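编号 2957,Plukton 工房维护条目,适用于混放的小型手动工具:钳类、螺丝刀、镊子、小扳手。电动工具和量具另见各自条目。6 月更新,改动处为除锈浸泡时间和弹簧检查两节。

# 手动工具的分拣、清洁与归位

## 准备

需要的东西:

- 浅色台面一块,或在台上铺白色硬纸板
- 平底浅盘两到三只,塑料即可
- 不掉毛的棉布,干、湿各一块
- 旧牙刷或尼龙细刷
- 中性洗洁精,按瓶身比例兑水
- 轻质机油,本工房用 Dubey 缝纫机油
- 除锈液,本工房用 Clorine 浸泡型
- 油性记号笔、纸胶带
- 护目镜、丁腈手套

台面选浅色,原因只有一个:小螺丝、断下的刀尖、弹簧碎段落在深色垫子上看不见。木台面要先铺东西再倒工具,否则刃口会压进木纹,油也会渗进去。

照明用侧光。顶光把钳口内侧照得很平,缺口不容易看出来;把台灯压低放在一侧,缺口会有一条明显的阴影。

## 倒出与摊开

不要把抽屉直接倒扣。抽屉里往往混有刀片和划针,倒扣时弹出的方向不可控。正确做法是先用镊子或磁铁棒取走看得见的尖锐件,再把抽屉倾斜,让工具滑到台上。

摊开时工具之间留出手指宽度。叠压的钳子会互相勾住手柄,抽其中一把会带动另一把,刃口因此碰到旁边的螺丝刀杆。摊得下就一次摊完,摊不下就分批,每批以台面中央能放下为准,前沿留一条空带放手和抹布。

张开的钳子先合上再挪。张开状态占地方,手柄也容易挂到袖口。

## 分类

按动作分,不按颜色分。手柄颜色在不同厂家之间没有统一含义,同一种红色可能是螺丝刀,也可能是剥线钳。颜色只在最后一步有用,即在同一类里区分大小或用途。

| 类别 | 包括 | 盘号 |
| --- | --- | --- |
| 剪切 | 斜口钳、水口钳、剪线钳 | 1 |
| 夹持 | 尖嘴钳、平口钳、鲤鱼钳 | 2 |
| 旋拧 | 一字、十字、内六角、套筒批 | 3 |
| 其他 | 镊子、划针、小锉、扳手 | 4 |

拿不准的先放在第四类,不要在分类途中停下来辨认。分完一遍再回头看,通常会发现其中一部分与已分好的某一类同规格。

钳子的类别看钳口,不看手柄。两侧刃口斜着相交、合拢后没有夹持平面的,归剪切。钳口有齿纹平面、根部又带一小段刃口的,归夹持,标签上注明“兼剪”。兼剪的刃口短而靠近枢轴,只用来断软线,剪硬丝会把枢轴撑松。

螺丝刀的类别看刀头。刀头磨圆到无法辨认时,直接归入待处理,不要凭杆的粗细猜型号。

重复件怎么留:同类同规格保留两把,一把在用,一把备用。第三把起移到公用箱。剪切类例外,可以多留一把专门剪脏线和扎带,在手柄上缠一圈纸胶带作标记,避免与剪铜线的那把混用。

## 检查钳类

逐把做以下几项,做完一把放进对应的盘,不要几把交叉着做。

**刃口。** 合拢钳口,对着侧光看。剪切类合拢后刃口处不应透光。只在尖端透光,属于磨损,可以继续剪粗线,不能剪细丝。中段透光,多半是剪过钢丝留下的缺口,移到待修磨。

**试剪。** 用一段复印纸试。好的刃口从根到尖一次剪断,断面没有毛边。纸在刃口里折弯而没有断开,说明间隙过大。试剪用的纸每次换新的位置,旧切口会误导判断。

**枢轴。** 张合几次,感受是否有侧向晃动。一手固定一侧手柄,另一手左右轻推另一侧,能看到钳口错位的,枢轴已松。铆接枢轴不易恢复,螺钉枢轴可以紧到刚好无晃动而张合不费力的程度。枢轴盘上如有刻字,用牙刷清一下,型号和材质标记常在这里,清掉油泥后再拍照登记。

**弹簧。** 小型斜口钳和水口钳常见两种回弹结构:一种是两片弹片相抵,一种是横在两侧钳柄之间的小圈簧。弹片式的问题是根部铆点松动,圈簧式的问题是簧端从孔里滑出。检查圈簧时戴护目镜,缓慢张到最大,看两端是否仍在位。张开后不能自行到位的,先清洁再判断,油泥卡住枢轴与弹簧失效的手感很接近。

圈簧拆装要在浅盘里做,盘底垫一块湿布。弹簧脱手后落在湿布上不会弹走。不要在台面边缘做。

**手柄套。** 浸塑手柄看有没有裂口和整体滑动。双色注塑手柄看软胶条是否从硬壳上翘起。软胶条发黏,说明增塑剂析出,用中性洗洁精水擦,不要用酒精反复擦,酒精会让表面更黏。手柄靠近钳头一侧的凸起是挡手,磨平或断裂的钳子不要再用于需要用力前推的操作。

普通塑胶手柄不等于绝缘手柄。没有耐压标识的,一律按非绝缘处理,不论手柄多厚。

## 检查螺丝刀

**十字头。** 把刀头插进一颗新的同号螺丝,竖直提起。能带起螺丝又不晃的为合格,略晃但能咬住的可继续用于木螺丝。四条棱中有一条崩掉的报废,不修。

**一字头。** 刀头端面应平直,两角不圆。圆角可以用细锉或油石修平,保持原来的厚度斜度。修磨时刀头不能发蓝,发蓝处已退火,后面一用就扭。手工锉不会有这个问题,砂轮会。

**杆。** 在平整台面上滚一下。杆弯的滚动时刀头画圈,一眼可见。弯杆不要敲直,敲直后受力仍从原处弯。

**柄。** 握柄尾部开裂的不用于敲击。柄与杆之间能转动的报废。柄尾颜色环如与刀头规格对应,登记时记下来;不对应的,用纸胶带另做标签,免得下次按颜色拿错。

## 清洁

顺序是先干后湿,先头后柄。

1. 用干刷刷掉枢轴缝和齿纹里的碎屑。齿纹沿齿的方向刷,横着刷会把碎屑压进去。
2. 湿布蘸洗洁精水,拧到不滴水,擦金属部分。
3. 换湿布干净的一面再擦一遍,去掉洗洁精。
4. 立刻用干布擦干。枢轴缝里的水用纸边吸。
5. 手柄最后擦,擦完摊开晾 20 分钟,再进入上油步骤。

不要整把泡水。水会进枢轴和手柄套内部,外面擦干了,里面仍在生锈。手柄套内部的锈从外面看不到,通常是某次用力时手柄整段滑下来才发现。

胶渍用植物油软化后擦掉,再用洗洁精水去油。焊锡渣用竹片刮,刃口上的焊锡渣不要用金属刮。油漆点如果不在工作面上可以不管。

## 除锈

浮锈用尼龙刷加少许机油就能去掉,不需要除锈液。只有刷过之后表面仍有凹凸感时才浸泡。

Clorine 浸泡型的用法:倒入窄口玻璃杯,液面只没过钳头,手柄留在外面。浸泡 40 分钟取出观察,未净可再泡一次,中间用清水冲。旧版写的是泡过夜,已删除。过夜浸泡会让刃口失去光泽并变得粗糙,之后剪细线时会挂丝。

带弹簧的钳子先取下弹簧再浸泡。弹簧细,浸泡后变脆的风险比钳头大得多。弹簧上有锈的不除锈,直接换。

有镀层的工具浸泡前先在不显眼处点一滴,等几分钟。镀层变色的不要浸。

浸完冲净,擦干,用吹风机的低温挡吹枢轴缝,随后上油。间隔过久会返锈,返锈呈薄薄一层黄色,用油布擦即可,不需要再浸。

使用除锈液时戴手套,保持通风,废液按瓶身说明处理,不要与其他清洁剂混合。

## 上油

枢轴每侧一滴 Dubey 油,张合十来次,让油走进缝里,多余的擦掉。滴多了会吸灰,过几周枢轴反而发涩。

刃口和钳口用油布抹一遍,看得到光泽、摸不到油为止。夹持类的齿纹面不抹油,抹了会打滑。螺丝刀刀头同样不抹,杆可以抹。

圈簧两端入孔处各用牙签点一点油,弹簧中段不用。

上油后钳子以微微张开的状态放着,不要用力锁死。带锁扣的钳子,长期存放时解开锁扣,让弹簧处于放松状态。

## 归位

本工房用 Mesia 浅抽屉柜,下面的做法对一般浅盘同样适用。

剪切类放最上层,刃口朝里,手柄朝外。取用频率最高的两把放在右侧(左手使用者反过来)。盘底宜用浅色塑料,蓝、灰、白都可以,碎屑和油迹看得清楚,也便于整盘冲洗。盘里不要垫毛毡,毛毡吸潮,接触面先生锈。需要防滑的用薄硅胶片。

夹持类与剪切类分盘。两类放在一起时,拿的时候往往只看手柄,尖嘴钳和斜口钳的手柄又常常一样。同厂成套的工具尤其如此,手柄完全同色,只能看钳头。手柄朝外的放法看不到钳头,因此要在手柄端贴标签:剪切写“剪”,夹持写“夹”,字写在纸胶带上,胶带绕手柄一圈半,收口朝内侧。

螺丝刀按刀头分,不按长短分。一字在左,十字在右,中间留一格放内六角。刀头一律朝同一方向。粗柄螺丝刀与细柄的混放会让细柄的滚到底下,可在两者之间加一条隔板。

每盘的数量以单层铺满为限,不叠放。本工房第一抽屉的上限定为 13 件,超过就要有一件移出去。这个数由抽屉尺寸决定,换柜子要重定。

## 取放动作

几条与磨损直接有关的:

- 从盘里取钳子,捏一侧手柄的中下段提起。另一侧手柄会自己张开,旁边要留有空间,否则会把邻近的工具拨开。
- 带弹簧的斜口钳提起后呈张开状态,放回时先合拢再放,合不拢就不要硬塞进格子。
- 不要捏钳头提。刃口张开时手指正好在剪切位置。
- 递给别人时钳口朝下,手柄朝对方。
- 台面上临时放下的工具,刃口朝远离身体的一侧。
- 收工时先收剪切类,再收其余,这样剩在台上的都是钝的。

## 待处理件

待处理件单独一盘,贴纸胶带写原因:刃、轴、簧、柄、头。只写一个字,写长了没人看也没人改。每月清一次,清的时候只做三种判定:修、拆件、弃。

修:刃口轻微透光、枢轴螺钉松、手柄套滑动。手柄套滑动可以取下,清理内侧油污,干透后重新套上,不要涂胶水,胶水会让下次拆卸必须割开。

拆件:弹簧完好而钳头报废的,留弹簧。装小袋,袋上写适配的钳长。弹簧长度差一点就装不稳,不要凑合。

弃:十字头崩棱、杆弯、柄裂至金属。弃前用胶带缠住尖端和刃口。

## 常见问题

**钳子张合发涩,上油后仍不改善。** 先用干净的布按住枢轴,张合几次,看布上是否有黑色油泥。有,重复滴油和擦拭,直到布上不再变黑。没有,检查枢轴螺钉是否过紧。

**剪断的线头总是压扁。** 刃口背面的角度所致,斜口钳剪出来的断面本来就有一个尖脊。需要平断面的换水口钳。水口钳只剪软材料。

**同一把螺丝刀时好时坏。** 多数是刀头号数差一号,旧螺丝槽浅时尤其明显。换大一号试。

**标签总掉。** 贴之前手柄要去油。发黏的软胶上贴不牢,贴在硬塑料的部分。

**盘底有黄色水印。** 工具没有干透就放回去了。整盘取出,擦干,把盘也洗一遍。

## 分拣与单件检查

先整体摊开,再逐把提起看钳头和弹簧。两步不合并。
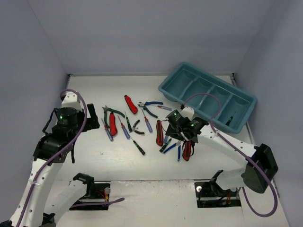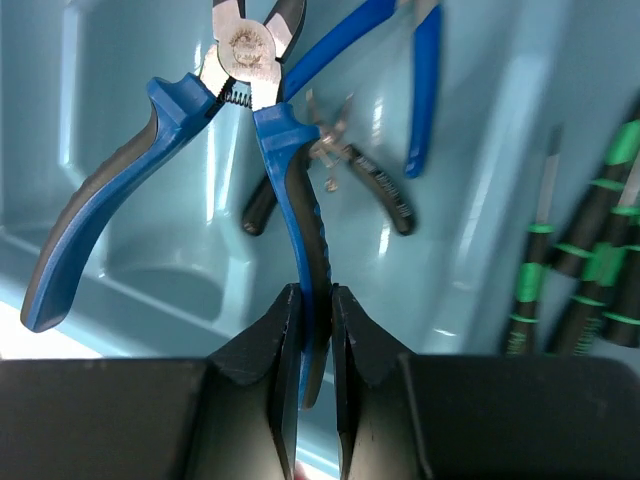
Hatice Eren:圈簧那一节我有不同做法。我这里的小斜口钳换簧时不垫湿布,而是把钳头连同弹簧一起放进透明自封袋,手从袋口伸进去操作,簧脱了也留在袋里,布上的水也不会沾到枢轴。另外簧端入孔处我不上油。油会把剪线时飞出的铜屑粘在那里,时间一长,簧端被磨出一道槽,再换新簧也装不稳。枢轴上油我没有意见。还有一个问题:单层 13 件的上限,张开状态的钳子算一件还是算两件?我的柜子没有隔板,弹簧钳合不拢,一把就占了两把的位置。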